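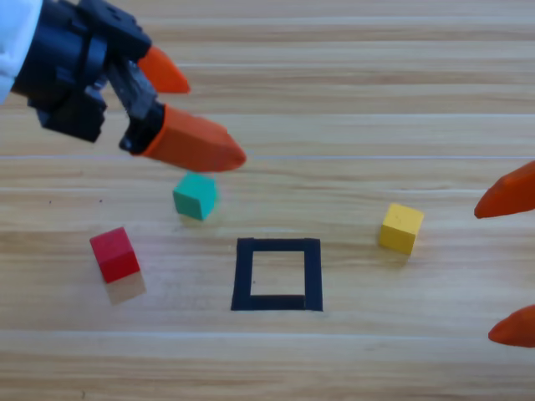
Three cubes, one taped square and both arms at the table in the Brasden lab.

So, the question I get most when people come by is "why cubes?" and I never have a good answer ready. They're cheap, they don't roll, and if you drop one you don't have to fill out a form! But the cubes aren't what I've been losing sleep over this fall. What I've been losing sleep over is who goes first.

Some background if you skipped the September newsletter (I forgive you). The job is simple: two arms, three cubes, get all the cubes inside the tape. One policy drives both arms, and we train it on people doing the task by hand through the controllers. We had 1,071 of those recordings by the time Areti Pappas made us stop collecting and start training. The trouble was that the two arms kept being polite to each other. Both would start for the same cube, both would back off, and then they'd do it again, like two people in a hallway. Jeferson Leite called it the waltz, and now there's a column in our spreadsheet called "waltz," which I'm sure will look great in the paper.

What we tried is a little extra piece we named Tawfik (long story, involves a sandwich shop). Before anyone moves, it makes a quick guess at which arm should take which cube, and it hands that guess to the main policy as a hint. Just a hint! The policy can ignore it, and sometimes it does. We train the hint on the same recordings, so there was no new labeling to do, and that made me very happy.

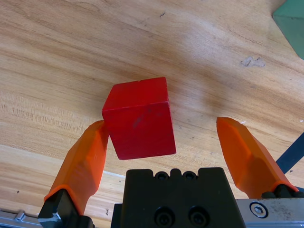

Grasping is the part I keep wanting to skip over when I talk about this, because I think of our result as being about sharing, and then the grasps go and mess up my nice numbers. An arm can be given exactly the right cube and still make a bad job of picking it up. Uneven contact is what I look for now when I go through the wrist views: the left finger up against the red cube, say, and a big gap of bare table showing between the cube and the right one. From the overhead view alone I'd probably mark a moment like that as "has cube" and move on. So we split the scoring in two, one mark for picking the right cube and one for a proper hold, and the results got a lot easier to read.

Okay, results. We ran 68 trials with the hint and the same number without. Without it, 19 of them had at least one waltz. With it, 14. I was hoping for a bigger drop, I'm not going to pretend I wasn't, but the waltzes that are left are much shorter, and most of them come when a cube starts out halfway between the arms. Areti thinks the hint should be refreshed partway through instead of being set once at the start. I think she's right, and I've been putting it off because it means touching Jeferson's timing code.

That's the plan for January. If you want to see a waltz in person, come by any afternoon and bring cookies.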